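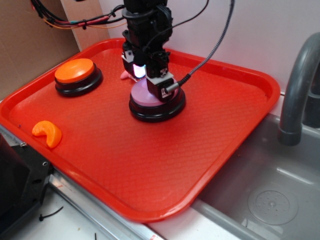

Jacqueline Roussel
2023-09-18

Thread on why red plastic fades, why it fades before the blue plastic next to it, and what a buyer can ask for. I did color matching for a molder in Tuvinwood for a long time and this question comes up more than any other.

Start with what the colorant is doing. A red object absorbs blue and green light and sends the red back. Blue and green photons carry more energy than red ones, so a red pigment spends its life taking in the more damaging part of the visible range. That is one part of the reason. It is usually the smaller part.

The larger part is chemistry. The common blue and green pigments for plastics are copper phthalocyanines. They are cheap, strong, heat stable and very hard to destroy with light. There is no red that is all of those things at once. Every red is a compromise on price, heat, light or brightness.

The reds you are likely to meet, in no strict order:

Iron oxide. Nearly indestructible, cheap, dull. It gives brick, rust and flowerpot colors. You cannot get a bright red out of it no matter how much you load.

Cadmium red. Bright, opaque, good heat stability, very good light stability in dry conditions. Mostly gone from consumer goods because of the cadmium. If you own an old red kitchen item that has been on a sunny windowsill for decades and still looks new, this is a fair suspect. Don't grind it, burn it or use it for food.

Azo lakes. These are organic dyes turned into an insoluble salt with calcium, barium, strontium or manganese. Strong, clean color at a low price. Heat stability ranges from poor to decent. Outdoors, most of them are poor. A lot of cheap bright red plastic is one of these.

Quinacridones. On the blue side of red, going into magenta. Very good light stability. Expensive. Often used in a blend with something yellower and cheaper, and that causes a problem I'll come back to.

DPP reds. Full name diketopyrrolopyrrole. Bright mid-red, good opacity for an organic, good light and heat stability. If a spec sheet says Pigment Red 254, that is this family.

Perylenes. Clean, transparent, durable, expensive. More common in car paint than in molded goods.

Now the part people skip. A pigment's light stability is quoted at a certain concentration in a certain resin. Change either one and the number changes. "We use a lightfast red" tells you very little without the rest of the line.

Concentration first. In a full-strength red there is a lot of pigment, and the particles near the surface shade the ones below. The outer layer may be going, but the part still looks red. In a pink, the same pigment is present at a tiny level with a lot of titanium dioxide. There is no reserve. Lose a little and you see it.

So a pigment rated 8 on the Blue Wool scale in full shade can drop a good way in a pale tint. The scale runs from 1 to 8, where 8 is best, and it is closer to geometric than linear. A fall from 8 to 6 is a big loss of life, even though it looks small on paper.

Suppliers normally print both values. Full shade in one column, reduction with white in the next. I have seen many purchase specs that quote the first column for a pastel part. Mervyn Treloar, who trained me, used to circle it in pencil and send it back without a note.

Resin next. Polypropylene, polyethylene, ABS and polystyrene each age on their own schedule, colorant or no colorant. ABS yellows as the rubber phase oxidizes. Polypropylene with no stabilizer goes brittle and chalks. The chalk is a layer of fine cracks and loose material that scatters light, and scattered light reads as whitening.

This means two different faults get reported under the same word. Customer says "faded." One part has lost pigment. Another part has all its pigment and a rough, degraded surface on top. The fix for each is different, and you want to know which one you have before you order anything.

Quick bench check: wipe a small patch with clear mineral oil. If the red comes back under the oil, you mostly have a surface problem. The oil fills the cracks and stops the scattering. If it stays pale, the pigment is gone. Scraping with a blade and looking at what is underneath gives you the same information and costs you the part.

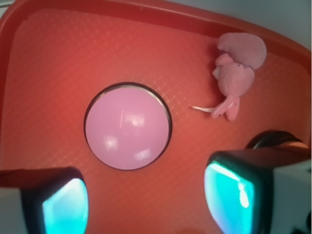
Texture complicates this further. A molded pattern has faces at different angles to the light and traps dirt in the low spots. A glossy plaque and a textured plaque from the same shot of material can read as different colors by eye and by instrument, before either one has seen any sun. If the part is textured, your reference standard should be textured too.

Measurement. Most shops use a spectrophotometer and report delta E, a single number for the distance between two colors. Two things to ask: which formula, and specular included or excluded. Specular included largely ignores gloss and surface changes. Specular excluded is closer to what a person sees. On a weathered part the two readings can disagree badly.

Also ask for the direction along with the size. Delta E of 2 toward lighter and delta E of 2 toward yellow are the same number and different complaints. Gayan Mollah kept a drawer of pairs at matched delta E for exactly this argument. He would put them on the table and let the customer choose which one was "in tolerance."

Back to blends. Say you want a warm red that is reasonably durable. You take a quinacridone and shade it with an inexpensive orange or yellow. On day one it matches. In the light, the yellow component goes first, and the part slides toward pink or magenta while staying strong in color. The data sheet for the main pigment was correct the whole time.

The rule I was taught: the weakest pigment in the recipe sets the life of the recipe, including the one at the very low addition used to nudge the shade. Check that one first. It is the one in the most dilute state, so it gets hit twice.

Something similar applies to metamerism. Two recipes can match under the lamp in the lab and split under a store's LEDs. When a supplier changes pigment for cost and says "same color," ask for the match under at least daylight and the light the product will be sold in. Reds are bad for this, since the eye is fussy in that range.

Heat during molding. Some azo reds start to suffer at the temperatures needed for ABS or nylon. The part comes out of the tool already a bit brown or a bit weak, and long residence time in the barrel makes it worse. If the first shots after a break are darker or duller than the rest, look at residence time before you blame the colorant batch.

Also, measure cold. Many reds and oranges shift when warm and go back as they cool. A part straight from the press can read dark and brownish and be perfectly good by the time it reaches room temperature. I have watched somebody adjust a feeder to correct a hot part and then spend the rest of the shift chasing it.

Warpage deserves its own post. Some organic pigments act as nucleating agents in polyethylene. The resin crystallizes differently around them and shrinks differently. The white lid fits, the red lid from the same tool doesn't. Phthalocyanine blue and green are well known for it, and certain reds do it too. Low-warp grades exist. Ask before cutting steel.

On testing. The usual accelerated test is a xenon arc chamber with filtered light, controlled temperature and, for outdoor work, water spray. Hours are the figure everyone quotes. Hours mean little without irradiance, filter type and cycle. 2000 hours on one set of conditions can be gentler than half that on another.

Example from my own files. We sent plaques in a Clallilum concentrate, grade Ronska, to Stergiou for 3000 hours. Full shade came back with almost nothing to see. The pink made from the same concentrate had clearly lost color by 1157 hours, when they pulled the set for an interim reading. Same pigment, same resin, same chamber.

The sales side had already promised "3000 hour red" across the range. Brenda Huenchumán rewrote the sheet the following December so each shade carried its own value. It is a longer sheet and it stopped the returns on the pastels.

Additives. UV absorbers soak up ultraviolet and turn it into heat. They need thickness to work, so they do little for the outermost skin. Hindered amine stabilizers interrupt the oxidation of the polymer and work well at the surface. Neither does much against visible light, and visible light is enough to take out a weak red. You cannot stabilize your way out of a bad pigment choice.

Indoor parts get less sympathy than they should. Window glass cuts the short ultraviolet and passes the visible plus a good share of the long ultraviolet. A part by a window can fade while staying tough and glossy, since the polymer is fairly safe and the pigment isn't.

If you are buying and want short questions to send to a supplier:

Which pigments, by Colour Index name, including shading components?
Lightfastness at our actual concentration, in our resin?
Any known warpage effect?
What test cycle is behind the hours?
What light sources was the match approved under?

If they won't name the pigments, ask them to guarantee a maximum delta E after a stated exposure and put it in the contract. That's reasonable. They keep the recipe and you get the performance.

Suleiman Adeleke asked me whether you can restore a faded red part. If it's chalked, you can cut the surface back and polish it, and it will chalk again faster because the stabilizer near the surface is used up. If the pigment is gone, you can paint it. On polypropylene that needs an adhesion promoter or flame treatment first, or it comes off in sheets.

Someone will ask about dyes. Soluble dyes work in polystyrene, acrylic and polycarbonate and give clear bright reds. Don't put them in polyethylene or polypropylene. They migrate to the surface and come off on whatever is touching the part. Rub with a white cloth after a week of storage somewhere warm and you'll know.

Orange follows most of the above, with the added trouble that many oranges are a red and a yellow sharing the work. Single-pigment oranges cost more. I'll do yellows separately, once I find the lead chromate replacement notes.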